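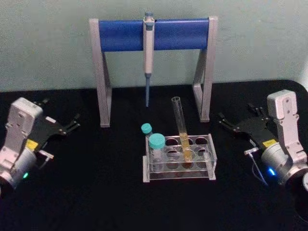
Reading time: 2 minutes

Practical Skills in the Teaching Laboratory
Handout 2: The pipette stand and the tube rack

Please read this handout before you come to the bench. The session is short and I would like us to use it for practice, not for reading.

1. The bench

We work on a black tabletop. A pale yellow liquid in clear glass is easy to see when you look at it against the wall, and much more difficult when you look down on it from above. So bend your knees a little and bring your eyes to the level of the liquid. Students who are tall forget this often.

2. The stand

A single-channel pipette hangs on the blue bar between the two legs, with the plunger button up and the tip down. The tip points to the table but does not touch it. Please keep it so. A pipette which lies on its side can let liquid run into the body, and then it must go to Bullon for cleaning. In October we sent two of them in one week.

When you take the pipette from the bar, hold it by the body and lift. Do not pull it by the shaft. When you hang it back, wait until it is quiet before you open your hand.

3. The rack

The rack is clear acrylic with two rows of holes. The small tubes with turquoise screw caps have their place at the left end. The tall glass tube stands in the back row and has no cap, therefore you should move it as little as possible.
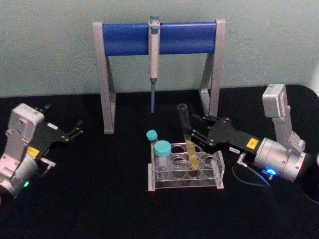 To take out a glass tube, hold it above the top plate and lift it straight. If it leans, it will rub on the side of the hole, and thin glass can break there. Put it back the same way, and let it go only when you feel that it stands on the lower plate. For the capped tubes, check first that the cap is closed. You should never lift a tube by its cap.

4. Exercise

Work in pairs. The volume for this exercise is 82 microlitres, which you take three times from the glass tube and give into an empty tube. Change the tip between the two partners. Write the volume and the room temperature (normally 23 degrees in room 324) in your Nolard notebook.

Common mistakes from the last course:
- the plunger was pressed to the second stop before the tip was in the liquid
- the tip went too deep into the tube
- the cap was put on the table with the open side down

5. Before you leave

Hang the pipette on the bar, close the screw caps and wipe the table. Used tips go in the Seltidex box and not in the paper bin. Written answers can be handed in at the Berhe building until Friday noon.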